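# Samonte Laundry Survey

Answers from a mail-in survey on how people wash and store bedding and table linens at home.

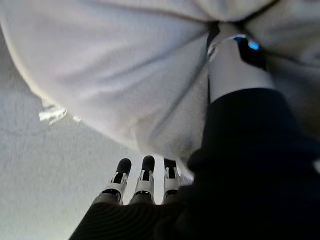
*White fabric on a gray surface.*

## What's in it

The survey went to 1,648 households in Samonte and Clurkell. Each row is one returned form. People were asked how often they wash sheets, what water setting they use, whether they line dry, and how long they keep a set before replacing it.

| File | Contents |
|---|---|
| `forms.csv` | one row per returned form |
| `comments.csv` | free-text answers, typed as written |
| `codes.csv` | meaning of the number codes |

There are 13 columns in `forms.csv`. The ones people ask about most:

- `wash_days`: days between washes, as the person wrote it. Ranges such as "7-10" were entered as the lower number.
- `temp`: 1 cold, 2 warm, 3 hot, 9 left blank
- `dry`: 1 line, 2 machine, 3 both
- `keep_years`: whole years only
- `iron`: added on the second printing of the form, so it is blank for most of Clurkell

## How it was collected

Forms were mailed in September with a return envelope. Chin-lung Lo wrote the questions and typed the Samonte forms. Mark Anthony Dumlao typed the Clurkell forms and checked 200 rows from both towns against the paper. Typing errors found in that check were fixed. The remaining rows were not checked a second time.

Names and street addresses were left out. The comments were read once and anything that named a neighbor or a landlord was replaced with `[removed]`.

## Known problems

- Question 6 says "linens" without saying whether towels count. Some people counted them and some didn't, and the comments don't always tell you which.
- 70 forms came back with no town marked. They are coded `town = 0`.
- Renters who use a shared laundry room often skipped `temp`.
- Older households returned more forms than younger ones. No weights are supplied.

Don't use the file to compare the two towns on ironing.

## Changes

10/22/24: fixed swapped codes for `dry` in the Clurkell rows. If you downloaded the file before this, get it again.

## Use

Free to use and share. Please cite it as "Samonte Laundry Survey, Lo and Dumlao."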